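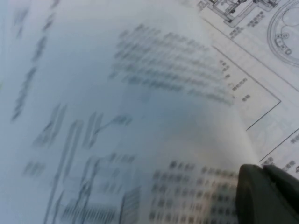
Drawing sheets, the ones with all the small print

Ticket: Sunell dehumidifier stops by itself, bucket not full
Opened: 10 January 2021
Status: open

Hi again! So my Sunell in the basement keeps quitting on me. It starts up fine, hums along for 60 minutes, then the fan dies and the bucket light comes on, except the bucket has maybe an inch of water in it. I pull it out, push it back in, and off we go for another hour. I've done this so many times I could do it asleep (and I pretty much have).

What I've tried so far:

Wiped down the float and made sure it swings freely. No change.

Moved it away from the wall, plugged it straight into the outlet, no extension cord. No change.

Washed the filter, which was pretty gross, let it dry overnight. It ran a bit quieter, then quit the same way.

Changed the target from 50 to 69 percent just to see. Same thing, same light.

I bought it from Goodall in September, so it should still be under warranty. The Taltow one upstairs is way older and has never done this!

One more thing: if I lean on the bucket with my knee the light goes off, so I'm wondering about the little switch behind it. I found a replacement at Ornar but I don't want to open the back and void anything. Can you tell me if that part is okay for me to swap, or do you want the whole unit back? It's heavy, and I'd need a box.

Update, same evening: taped a folded piece of cardboard to the back of the bucket. Running for up to 125 minutes now before it stops. Still stops, though.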